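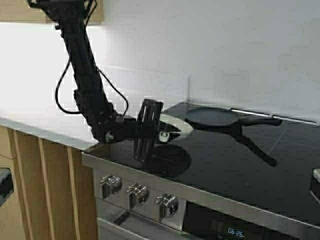 The meter at the Trurkach weir had been reading high since October, and Wing-sze Kuo was sent to find out by how much. She carried a reference gauge, a notebook and a key to the station house. The station had been built as a dwelling for the lock keeper and still had his kitchen. She put the notebook on the counter, a short way along from the cooktop, and copied out the first figure: 434 millimeters.

The reference gauge gave 428. She took the reading again at the upstream stilling well and got the same difference. A constant error of 6 millimeters suggested a shifted datum. Either the float tape had slipped on its pulley or the benchmark had moved.

She checked the tape first. It was seated correctly and the clamp screw still had its paint seal. The benchmark was a brass stud in the sill, installed by Wichai Nuchit, who had signed the station log in small square capitals for 315 visits. She read the last 4 entries. Each gave the level, the air temperature and the state of the inlet screen. The final one added a line: "Stud reset after frost. Correction to follow."

No correction followed. The next page was in another hand.

She leveled across from the Wuren bridge mark, closed the loop with an error of less than a millimeter, and found the stud low by 6. Every flow computed downstream since then was wrong by a small, known quantity. The Hsieh intake had been billed on those flows.

In the kitchen she wrote up the sheet. Under "cause" she put settlement of benchmark. Under "previous correspondence" she copied Nuchit's line exactly, including the period. Then she entered the correction in the log, on the line below his last signature, where there was just enough room – and dated it 6/17/26.

She locked the station house and walked up to the road to wait for the truck.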